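Week two of the small box task

I said in February that I would write up the data collection as it went along, so here are the notes for the second week. The total now stands at 2,261 examples across all tasks, and 521 of those are the small box task.

For anyone new, I collect demonstrations for a policy called Irkidum. I drive the two arms by hand from a pair of leader arms, the recorder saves the joint positions and the video, and later the model trains on whatever I kept. The work is done in a back room in Trorkstead. I do two blocks a day, one before lunch and one that ends at 4:30.

The task sounds simple. There is a small box and a larger black case. Both arms come in, take the box from either side, lift it, and set it down on the case. Then everything goes back to a new start position and I do it again. The reset takes longer than the demonstration. I timed a few and stopped timing, it was depressing.

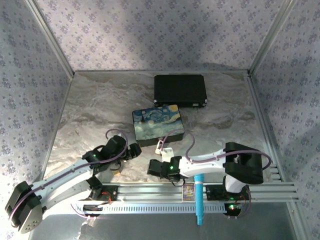 Both arms in close to the Starry Night box, black case behind it.

I picked a box with a busy lid on purpose. The first week I used a plain white one, and Irkidum learned to look for a white patch. When I put a sheet of paper on the floor it went for the paper. The patterned lid has been better in that respect. The marble floor and the flowered wallpaper are part of the same idea. I change the background between batches so that the model doesn't get attached to one. This wallpaper has been up for the whole of the current batch and comes down when I reach 800 on this task.

Start positions are the part I got wrong early on. I thought I was placing the box at random. When I plotted the first couple hundred starts, most of them were in a patch you could cover with your hand, a little left of center. People are bad at random and I am no exception. Now the recorder software (it's called Hao, and it's a mess of scripts I keep meaning to clean up) gives me a spot and an angle before each take, and I put the box there even if it looks awkward. A few of the spots are hard to reach with both grippers. I keep those if the lift is clean and throw them out if I had to push the box around first.

That brings me to what gets kept. My rules at the moment:

Keep a take if the box is lifted by both arms and ends up on the case.
Keep it if one gripper misses and I recover without stopping.
Drop it if I pause for more than 2 seconds to think.
Drop it if a cable catches on anything.

The second rule is new. I used to drop every miss. The trained model then had no idea what to do after a miss of its own and would sit there closing on air. With some recoveries in the set it backs off and tries again, at least part of the time. 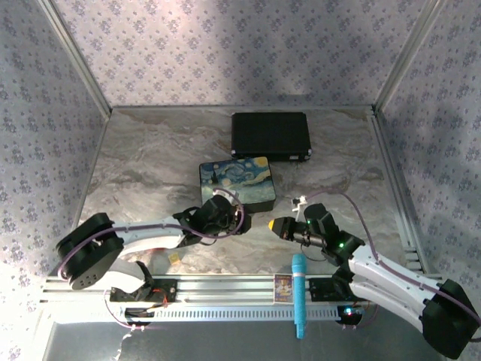 The pause rule costs me the most takes. When both arms are close to the box I tend to stop and check the alignment, first one side and then the other. The model copies that. An early version would come in, hover, and never close. I've been practicing moving the two sides together, and the drop rate is better in the morning block than in the afternoon one, so I'm probably just tired by then.

Lighting is the other thing on my list. I have been leaving the shadows alone and letting them fall where they fall, and I'd like to have some batches with the light coming from the other side before I train again. Destness, who make the mounting parts I use, have a lamp arm that would fit the rail. I haven't ordered it.

Next week is more of the same until the count is done. After that I want to try the task with the case turned so that its short side faces the arms. I expect the current checkpoint to fail at it, and I'll post the numbers either way.

Contact | Copyright, all rights reserved | Back to top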